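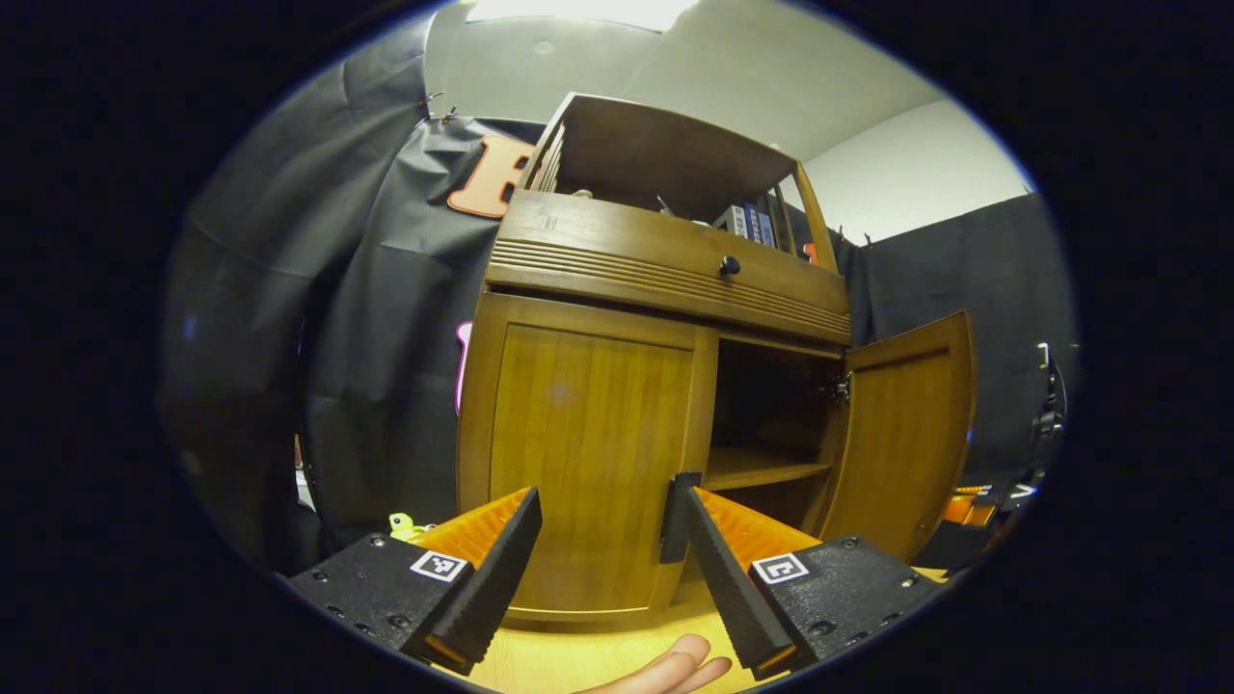

Wooden cabinet with an open upper section and two hinged doors below.

About Vimum

Vimum is a furniture hardware and finishing company. We supply hinges, drawer runners, catches and coating systems to small and mid-sized cabinet shops, and we run a repair service for case furniture. The company has two sites: an office and test room in Bendeck, and a finishing shop at Osa.

How the company began

Virgil Stoica and Cyrill Hauser started Vimum as a hinge repair business. Their customers were mostly landlords and school districts with a large stock of doors that no longer closed. Most of those doors had nothing wrong with the hinge itself. The screws had pulled out of the panel edge, and the usual fix of a longer screw split the panel within a year or two. Hauser worked out a plug and pilot hole schedule for each common panel thickness, and that schedule is still the first thing a new technician learns.

The hardware catalog came later, when customers asked for the same parts we were fitting. The finishing shop was added when Bogdan Căpraru joined from a flooring manufacturer and brought his spray line with him.

What we supply

The catalog is kept short on purpose. It lists 125 part numbers, covering concealed and butt hinges, side-mount and under-mount runners, magnetic and roller catches, shelf supports, and leveling feet. A part is dropped when two other parts in the catalog cover its full load range. Discontinued parts remain available to past customers while stock lasts, and each one has a drawing showing the nearest current replacement and any change in hole pattern.

All parts ship with metric hole spacing. Imperial templates are available on request for hinges and runners.

Coatings are sold in two systems. The first is a water-based clear coat for interior case goods, supplied in satin and matte. The second is a two-part coating for surfaces that are washed often, such as kitchen and classroom units. Both are mixed and checked for viscosity at Osa before shipping. Tinting is done there as well, and a sample board is sent for approval before any batch over 75 liters.

Testing

The test room is run by Kausar Bajwa. Hinges are tested on a door blank of standard weight, opened to the stop and closed again at a fixed rate. Sag is measured at the outer lower corner of the door at the start of the test and after every 500 cycles. We report sag as a curve. A single pass or fail figure hides the difference between a hinge that settles early and then holds and one that keeps dropping at a steady rate.

Runners are tested under load at full extension, with the load placed at the front of the drawer. Loading the center gives better numbers, and many published ratings are taken that way, so our figures often look low beside them. Customers comparing ratings should ask each supplier where the load was placed.

Coatings are tested for adhesion, water marking and resistance to household cleaners. Panels are conditioned in the test room before each series, and humidity is logged with the results. Test sheets for current parts are available from the Bendeck office.

Repair service

Repair work accounts for a smaller share of our time than it once did. We take on re-hanging of doors, replacement of runners, re-gluing of loose joints, and refinishing. We do not take on veneer matching or upholstery.

Furniture is inspected before a price is given. The inspection report lists the condition of each joint, the squareness of the case measured across both diagonals, and the moisture content of the wood. Cases that are out of square are corrected before any door is re-hung. Work on the doors alone would have to be repeated once the case moved again.

Projects

Our longest running job is the Hodoroagă project, a staged refit of storage units in a group of older apartment buildings. The original units were built in place, and few of them share the same dimensions. Grigore Nedelcu manages the project and keeps the measurement records, which are updated each March when access to the buildings is arranged. Hinge positions are set from the existing mortises where the wood is sound and moved where it is not.

Working with us

New trade accounts are opened through the Bendeck office. We ask for a business address, a delivery address with dock details, and the name of the person who signs off on finish samples. Orders for stocked hardware are packed in the order received. Coatings leave Osa 2 days a week and are not shipped in freezing weather.

Drawings, hole templates and safety data sheets can be requested by part number.

Page last revised 28 Dec 2020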